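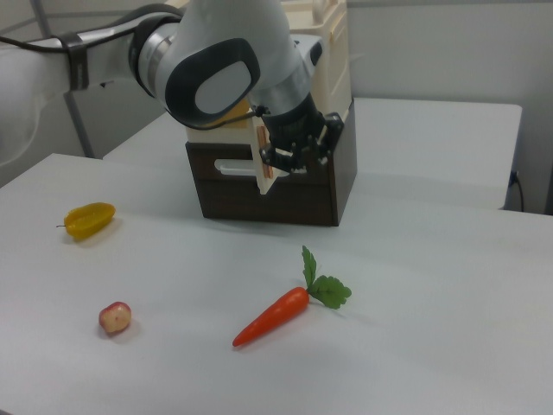

3. 木箱の準備と使い方

この章では、ステヴァード(Stevard)卓上用木箱の置き方、物の入れ方、取り出し方、持ち運び、手入れについて説明します。棚板や脚付き台に載せて使う場合は、この章を読んだあとに第4章「棚への設置」に進んでください。

3.1 各部の名前

本文では次の名前を使います。

前板:持ち手穴が正面に来るように置いたとき、使う人の側を向く板。
持ち手穴:前板の上寄りに開いた、両端の丸い横長の穴。
上縁:四方の板の上端。ふたは付きません。
底板:箱の内側の底になる板。四辺の溝にはめ込まれています。
底フェルト:底板の裏側の四隅に貼る丸いフェルト。付属の袋に入っています。
滑り止めシート:箱の中に敷く薄いシート。付属品ですが、使うかどうかは入れる物によって決めてください。

3.2 箱を開けたら

1. 外箱からウレタンの角当てを外し、木箱を両手で取り出します。持ち手穴に片手だけを掛けて引き上げないでください。角当てが残っていると、箱が斜めに抜けて上縁を外箱のふちに当てることがあります。

2. 付属の袋を確認します。底フェルト、滑り止めシート、保証書が入っています。底フェルトには予備が入っています。

3. 乾いた柔らかい布で、内側と外側の木粉を拭き取ります。溝の隅に粉が残りやすいので、布を指先に巻いて一辺ずつ拭いてください。

4. 上縁と持ち手穴の内側を指の腹でゆっくりなでて、ささくれがないか確かめます。小さなものは、目の細かい紙やすりを木目に沿って二、三回動かせば取れます。大きく欠けているときは使わずに販売店へ連絡してください。

5. 箱を裏返し、底の四隅に底フェルトを貼ります。貼る位置は板の端から指一本分内側です。端ぎりぎりに貼ると、箱を引いたときにめくれます。

6. フェルトを貼ったら、裏返したまま30分置きます。すぐに表に返すと、箱の重さで糊がずれることがあります。

注記:塗装のにおいが気になるときは、直射日光の当たらない風通しのよい場所に一晩置いてください。においは日がたつと弱くなります。早く抜こうとしてドライヤーの温風を当てると、板が反る原因になります。

3.3 置き場所を決める

木箱は、平らで硬い机の上で使うことを前提に作られています。白い天板や光沢のある天板にも置けますが、濃い色の塗装面を強くこすりつけると色が移ることがあります。底フェルトを貼ってから置いてください。

1. 机の上をいったん片付けます。箱を置く場所だけを空けるよりも、全部どけてから箱の位置を先に決めるほうが、あとで動かす回数が減ります。

2. 天板を拭きます。水拭きをしたときは、完全に乾くまで箱を載せないでください。

3. 箱を天板の奥寄りに置きます。手前は作業のために空けておきます。奥に棚や収納ケースがある場合は、箱の後ろ側の上縁と棚のあいだに手の甲が入るだけのすき間を取ってください。

4. 持ち手穴のある前板を自分の側に向けます。壁側に向けて置くと、次に動かすときに箱を回さなければならず、中の物が崩れやすくなります。

5. 箱の四隅を順に軽く押して、がたつきを調べます。がたつくときは、まず天板にごみが挟まっていないかを見ます。何もなければ、浮いている隅に予備のフェルトを一枚重ねて貼ります。

6. 椅子に座った状態で、箱の中の物に無理なく手が届くかを確かめます。肘が伸びきるようなら、箱を少し手前に寄せてください。

注意:次の場所には置かないでください。

・暖房器具の吹き出し口の前
・加湿器の蒸気が当たる場所
・窓際で、午後に日が直接差し込む場所
・机の端から箱の底がはみ出す位置
・傾斜のある天板、布やクッションの上

窓際についての補足です。濃い色の仕上げは、日の当たる面だけ先に色が薄くなります。八月の西日は特に強いので、夏のあいだだけでも位置を変えることをお勧めします。どうしても動かせない場合は、月に一度、箱の向きを左右に回すと色の差が目立ちにくくなります。その場合、持ち手穴の向きが変わることに注意してください。

3.4 中に入れる物を分ける

箱は上が開いているので、背の高い物もそのまま入ります。そのかわり、何でも入れると底のほうが見えなくなります。入れる前に机の上で分けておいてください。

1. 入れる予定の物を机の上に並べます。

2. 高さで三つに分けます。箱の上縁より高く出る物、上縁とほぼ同じ高さの物、底に沈んで見えなくなる物です。

3. 沈んで見えなくなる物は、そのまま底に入れず、浅い小箱か袋にまとめます。クリップ、電池、消しゴム、付せんなどがこれに当たります。

4. 高く出る物のうち、板状の物や冊子は立てて入れます。

5. 高さがあって倒れやすい物は、箱の外に置くことを検討してください。細長い筒などは一本だけ入れると箱のふちに寄りかかり、ほかの物を押します。

6. ぬれた物、油の付いた物、粉のこぼれる物は別の容器に分けます。

重さの目安:机の上に置いたままで使うなら、底板全体に重さが散るように入れるかぎり、家庭の文具や冊子で問題になることはまずありません。持ち運ぶ場合は3.7の制限を守ってください。

3.5 板状の物を立てて入れる

厚紙の台紙、下敷き、薄い板、ファイルなど、平たい物を立てて入れるときの手順です。

1. 滑り止めシートを底に敷きます。シートの角が内側で折れ返っていると、そこだけ物が浮きます。四隅を指で押さえて平らにしてください。

2. 板の下側の辺を確かめます。反っている場合は、反りのふくらんだ面を箱の中央に向けます。

3. 板を両手で左右から持ち、上縁の真上まで運びます。

4. 板をまっすぐ下ろします。斜めに入れて途中で起こすと、板の角が内側の塗装を引っかきます。

5. 下の辺が底に触れたことを手で感じてから、片手を離します。もう一方の手で上を支えたまま、板が自分で立つかどうかを見ます。

6. 倒れる場合は、左右どちらかの側板に寄せるか、隣に厚みのある物を入れて支えます。本や小箱で構いません。

7. 最後に、上に出ている部分を軽く前後に動かします。底が滑るようなら、シートの位置を直してやり直してください。

注記:高さが50cmを超える板は、この木箱には立てないでください。入れた時点で安定していても、上のほうに袖や鞄が当たると箱ごと倒れることがあります。

注記:薄い紙を一枚だけ立てても、自重で曲がって底に沈みます。台紙に挟むか、ファイルに入れてから立ててください。

何枚も立てるときは、箱の奥から手前に向かって低くなる順に並べます。手前に高い物があると後ろが見えず、探すたびに全部を前に倒すことになります。ただし、毎日使う物が高い場合は、順番よりも取り出しやすさを優先して構いません。右手で取る人は右寄り、左手で取る人は左寄りに置きます。

3.6 取り出すとき

1. 箱の上縁に反対側の手を軽く添えます。

2. 取り出す物の上端をつまみ、隣の物とのすき間を少し広げます。

3. まっすぐ上に引き上げます。引っかかりを感じたら止め、下の辺にシートが付いてきていないかを見てください。

4. 完全に上縁を越えてから、手前に動かします。越える前に手前へ倒すと、前板の上端に力がかかります。

5. 残った物が倒れていないかを確かめます。倒れている物は、その場で起こします。

注意:持ち手穴から指を入れて中の物を押し上げないでください。穴の内側で指と板のあいだが狭くなり、挟むことがあります。また、穴に鉛筆や定規を差したままにすると、箱を持つときに手を傷つけます。

注意:上縁に物を渡して載せないでください。定規一本でも、下の物を取り出すときに落ちます。トレーや板をふたの代わりに使うと、見かけは安定していても片側に触れただけで跳ね上がります。

3.7 箱を持ち運ぶ

持ち手穴は、机の上で箱の向きを少し直すときや、空の箱を運ぶときに手を掛けるためのものです。中身の入った箱をこの穴だけで吊り下げないでください。

1. 上縁から高く出ている物を先に取り出し、別に運びます。

2. 残った物を中央に寄せます。すき間が大きいときは、丸めた布や紙を詰めます。

3. 箱を手前に少し引き、底の両脇に手が入るようにします。引くときは片手を持ち手穴に掛け、もう片方の手を側板に添えます。

4. 両手を底に回し、体に近づけて持ち上げます。

5. 運ぶ先の机が空いていることを、持ち上げる前に見ておきます。持ったまま片手で机の上を片付けることは避けてください。

6. 置くときは、手前の底を先に天板に付け、ゆっくり奥を下ろします。指を挟まないように、最後は側板に手を移します。

7. 置いたあと、底フェルトがずれていないかを確かめます。

警告:中身が入った箱を一人で持ち運ぶときは、中身の重さを6kgまでにしてください。それを超える場合は中身を二回に分けるか、二人で運びます。階段では重さにかかわらず、中身を出してから運んでください。

二人で運ぶ場合、片方の人が後ろ向きに歩くことになります。床に物がないか、扉が開いているかを先に見ておき、声を掛けてから持ち上げてください。

3.8 日常の手入れ

週に一度

1. 中の物を全部出します。
2. 滑り止めシートを外し、外で軽くはたきます。
3. 柔らかい刷毛で、底の隅から中央に向かってほこりを集めます。
4. 集めたほこりを乾いた布で取ります。箱を逆さにして机の上で叩くと、上縁が傷みます。
5. 外側を木目に沿って乾拭きします。
6. シートを戻し、物を入れ直します。使わなかった物は、このときに箱から外します。

汚れが付いたとき

1. 布を水でぬらし、固く絞ります。
2. 汚れの外側から中心に向かって軽く拭きます。
3. すぐに乾いた布で水気を取ります。
4. 落ちない場合は、薄めた中性洗剤を布に少し含ませて拭き、そのあと水拭きと乾拭きをします。

インクが付いたときは、こすらず、紙を当てて吸い取ってください。油性のインクは塗装に染み込むと取れません。除光液、シンナー、アルコール、漂白剤は使えません。塗装が溶けるか、白く曇ります。メラミンスポンジも表面を削るので使わないでください。

テープの跡は、指の腹で丸めるようにして取ります。刃物でこそげると塗装もいっしょにはがれます。前板に名前のラベルを貼りたいときは、貼ってはがせる種類を選び、持ち手穴に掛からない位置にしてください。

3.9 底フェルトの交換

フェルトが薄くなると、引いたときの音が変わります。こする音が硬くなったら、裏を見て交換してください。

1. 箱を空にして、布を敷いた机の上に裏返します。
2. 古いフェルトを端からゆっくりはがします。固いときは、布を温かい湯で湿らせて絞り、フェルトに少しのあいだ当てます。
3. 残った糊を指でこすって取り、乾拭きします。
4. 底が乾いていることを確かめ、新しいフェルトを同じ位置に貼ります。
5. 一枚ずつ、指で強く押さえます。
6. 3.2の手順6と同じ時間だけ置いてから、表に返します。

一枚だけ減っている場合も、四隅をまとめて替えてください。新しい一枚だけが厚くなり、がたつきが出ます。

交換用品:底フェルトと滑り止めシートの組は、品番JS-32、税込2,575円です。ヤルテル(Jaltel)の窓口か、木箱を購入した店で注文できます。フェルトだけの販売はありません。

3.10 しばらく使わないとき

1. 中を空にし、3.8の手順で掃除します。
2. 一日、室内で口を上にして置き、湿気を抜きます。
3. 布か紙をかぶせます。ビニール袋で密閉すると、内側に水滴が付くことがあります。
4. 床に直接置かず、棚か台の上で保管します。
5. 上に重い物を積まないでください。木箱どうしを重ねる場合は二段までとし、上縁と底フェルトの位置が合うように載せます。

再び使うときは、底板を内側から軽く押して、溝から浮いていないことを確かめてください。湿度の高い季節には板がわずかに膨らみ、溝の当たりがきつくなります。乾いた季節には逆に小さなすき間が見えます。どちらも木の性質によるもので、紙が一枚通る程度なら使用に差し支えありません。

3.11 困ったとき

箱が机の上で滑る
フェルトにほこりが付いていないかを見ます。付いていれば、粘着テープを軽く当てて取ります。それでも滑るときは、市販のゴム製の脚は使わず、箱の下に薄いマットを敷いてください。ゴムの成分が天板に移ることがあります。

立てた物がいつも同じ側に倒れる
机が傾いていることがあります。丸い鉛筆を天板に置き、転がる向きを見てください。机の脚で調整できないときは、低い側に厚い物を入れて支えにします。

底がたわむ
重い物が一か所に集まっています。四方に分けて入れ直します。空にしても戻らないときは、底板が溝から外れかけていることがあるので、使用をやめて連絡してください。

持ち手穴のふちが白くなった
手の当たる場所は塗装が先にすれます。強度への影響はありません。気になる場合は、濃い茶色の家具用ワックスを布に少量取り、木目に沿って薄く塗ってから乾拭きします。目立たない底の裏で色を試してから使ってください。

上縁に段差がある
隣り合う板の高さの差は、爪が軽く掛かる程度までは製造上の範囲です。それより大きい場合や、角のすき間が日ごとに広がる場合は、接着が切れていることがあります。

中が湿っている、においがこもる
中の物を全部出し、風通しのよい日陰に口を上にして置きます。滑り止めシートは別に乾かします。ぬるま湯で洗えますが、完全に乾くまで戻さないでください。かびが出たときは、箱を食器や布類の収納に使わないでください。

3.12 修理と問い合わせ

修理を頼む前に、次のことを控えておいてください。

・底板の裏に押されている製造番号
・購入した店の名前
・傷んだ場所と、気付いた時期
・中に入れていた物のおおよその種類

問い合わせには、傷んだ場所の近くと箱全体の二枚の写真を添えると話が早く進みます。送る前に必ず中を空にしてください。中に残っていた物は返送できないことがあります。外箱を捨ててしまった場合は、ひと回り大きい段ボール箱を使い、四つの角に緩衝材を当てて送ってください。

溝からの底板の浮き、接着の切れは保証の対象です。日焼け、すれ、落としたときの欠け、溶剤による変色は有償になります。自分で釘やねじを打った箱は、修理を受けられません。

受付はイメンヴィル(Imenville)工房の修理係、担当はフェールレ・フィッセルとアクセル・ヴェスタゴーです。

本章の改訂:2021年4月21日。3.5の高さの制限と、3.9の品番を改めました。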